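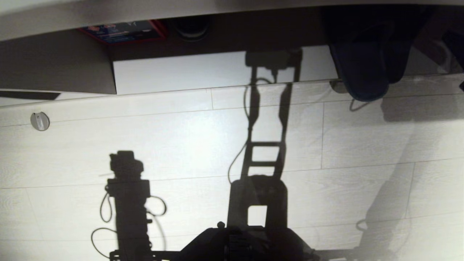
The arms throw long shadows across the plank floor at Handinance.

The Hand That Folds the Towels
Two grippers, one small room and a great deal of linen

The first thing Enikő Dobos asks of a new gripper is that it pick up a towel. The second is that it let go. She has lost more afternoons to the second.

Dobos runs hardware testing at Handinance, a small outfit that buys robot parts other people have made and finds out whether they can cope with a bedroom. Her test room has a built-in shelving unit, a mirror, a white countertop and the general mood of a guest room whose guest has gone out for a sandwich. Into this she and her colleague Fanni Kun have spent much of August rolling a two-armed robot, with a Clulex gripper on one wrist and then, after some swearing and a hex key, a Panagiotou.

The Clulex costs $3000. It grips hard and quickly, and it treats a washcloth as though the washcloth had insulted its mother. The Panagiotou is cheaper, softer and slower. It closes on things with the air of someone testing a melon. On paper the two are hard to tell apart, which is the trouble with paper.

Kun keeps the log. Each gripper gets 73 tries at a short list of jobs: lift the top towel off a stack, pull a pillow back onto a shelf, turn a baseball cap the right way up. The cap was meant to be the easy one. "It's got a handle," Kun says, meaning the brim. The Clulex took hold of the brim every time and then flung the cap at the wall on 20 of its tries, a habit she eventually traced to the controller.

The controller is an Umus, and it is the real subject of most conversations in the building. It decides how quickly the fingers close and what to do when they meet something squashy. Out of the box it assumes that squashy things are a mistake. Dobos spent two days turning down a setting called "confirm hold," which confirmed its hold by jerking the wrist upward.

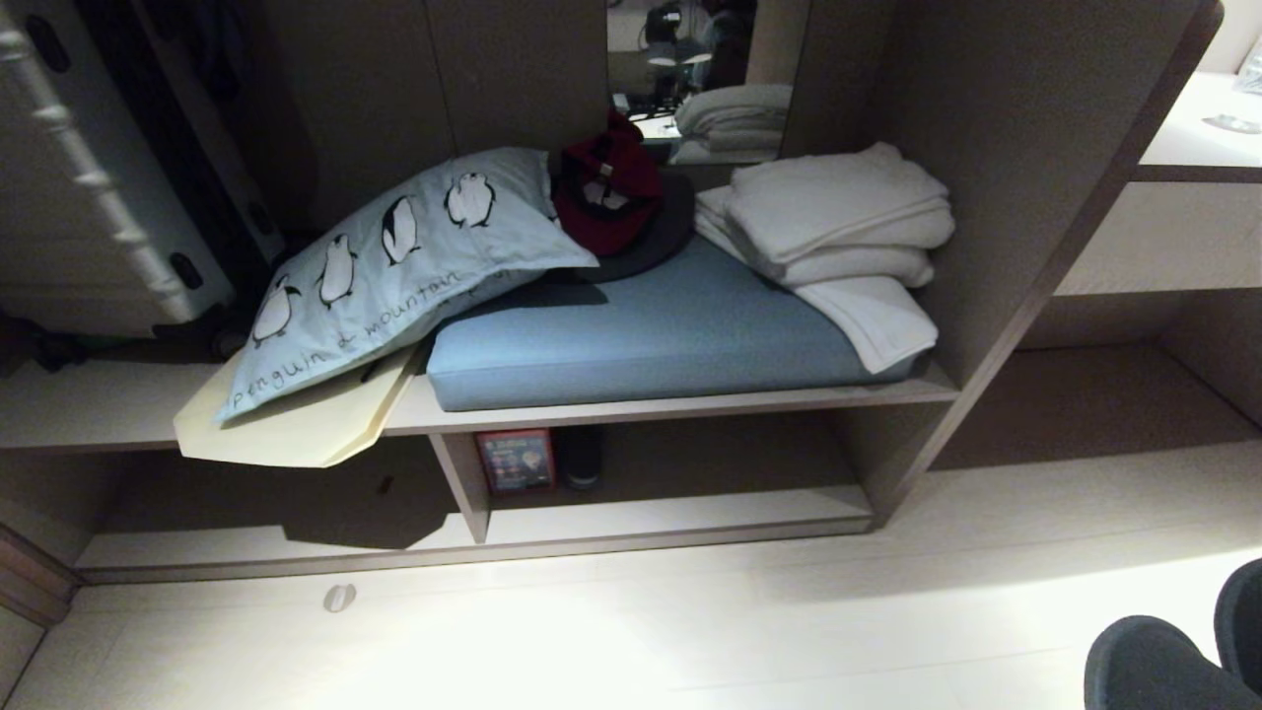

With that fixed, the scores drew closer together, and the arguments got better. Dobos likes the Clulex for anything with an edge: boxes, books, the lip of a tray. Kun prefers the Panagiotou for bedding, and will defend it at lunch. Its rounded fingertips slide under a fold where the Clulex tends to pinch up three layers at once and carry off the whole stack like a waiter in a hurry.

Neither one is fond of pillows. A pillow has no bad side to grab it by and no good one either, and when it hangs over the edge of a shelf the arm has to choose between pushing and pulling. The Panagiotou pushed. The Clulex pulled, and the pillow came with it, as pillows will.

Then there are the cables. Every arm comes with them, every maker draws them neatly in the manual, and in a real room they loop out at the sides and look for something to catch. Kun now adds 30 minutes to each gripper swap for rerouting them. She has asked both makers whether they have ever tried their product near a suitcase. One sent a brochure.

I asked Dobos which gripper she would buy with her own money. She thought about it while picking lint out of a knuckle joint with a toothpick. The Panagiotou, she said, if she could have it on the left arm only, with the Clulex on the right. The Umus controller doesn't yet support two different hands at once. The company told her it is looking into it, and Kun has started a page in the log for the replies.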